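Home Our Story Programs Shore Days Support Us Contact

About Girkthorpe Coastal Trust

We started out as a handful of neighbors who couldn't walk past a tangle of fishing line without picking it up, and in a lot of ways that's still who we are. Noel Quiambao had grown up on the water and come back after years inland, and he was troubled by how thin the eelgrass had become in the bay. He put a note up at the bait shop asking if anyone would help him look into it, and five people came – one of them with a very wet dog – and we've been at it for 15 years now.

These days our work stretches from Gronora Point all the way down to the Tahiri flats. We replant eelgrass, we keep an eye on the oyster beds, and every July we bring 300 schoolchildren down to the shore to get muddy and ask us questions we can't always answer (we do write them down and look them up afterward!).
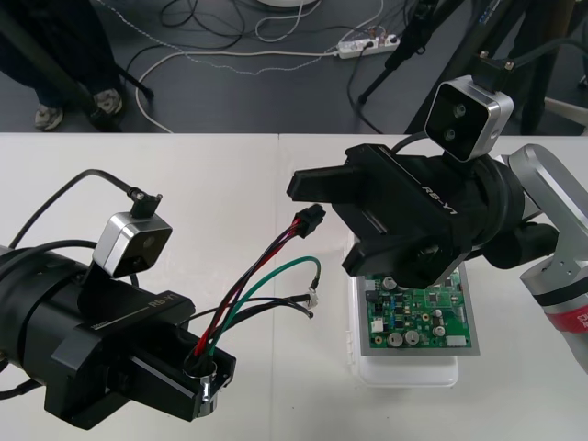 The Skundau boathouse has been our home for the past six years, and if you're ever passing you should knock, as there is nearly always a pot of coffee going and somebody glad to talk about clams for longer than you may have planned. Tomos Rowlands runs our programs from the upstairs room, the one with the good view and the bad radiator, and he's the person to write to about school visits or lending us a skiff.

We're a small nonprofit and we like being small. Most of our money comes from local families and from the fishing crews who work these same waters, and we try to spend it close to home, on seed, waders, boat fuel and bus fares. We don't always agree with the crews about closures, but we sit down with them every winter and talk it through, and those evenings have taught us a great deal.

Share 15 Comments 6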